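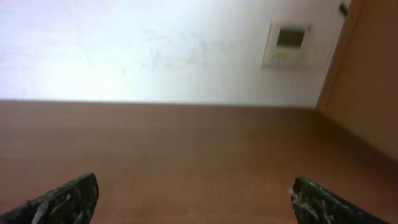 I finally got the wrist camera wired in and the cable clipped down along the forearm. The arm is still the Prumdale kit I bought used from Odette Lebrun, with the fingers it came with. They're scuffed, but they close evenly now that I've swapped the 2 mm shims.

Homing took most of the evening. The encoder kept settling at 3884 when it should have been near zero — a sign flipped in my config file, line 8. After that I slowed the wrist to almost 400 steps a second and left it there.

Next is the exposure setting. White walls wash out badly after lunch, and I'd like to fix that before I try picking anything up.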